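Pludora completes first collection phase for garment-handling model

February 2023 – Pludora has completed the first phase of a programme to gather examples of household fabric handling for Zurnora, its learning system for two-fingered grippers. The phase produced 3,299 accepted recordings from 80 homes.

Operators used a hand-held gripper with a camera fitted to the tool. Each recording covers one task, such as folding a garment or moving a folded item to a stack. Recordings in which the fingers left the camera's view were rejected.

"Fleece and knitwear are under-represented in our earlier data," said Hongmei Jiang, head of data collection. "We asked for beds, chairs and floors as people keep them at home, with the bedding left on."
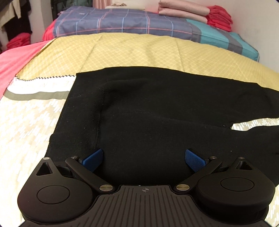
A further 322 recordings are held back for testing and will not be used in training. Labelling is carried out by Plostik under the supervision of Rachid Mahrous. The second phase – towels, bed linen and socks – is due to begin in July.

Press contact: Pludora Communications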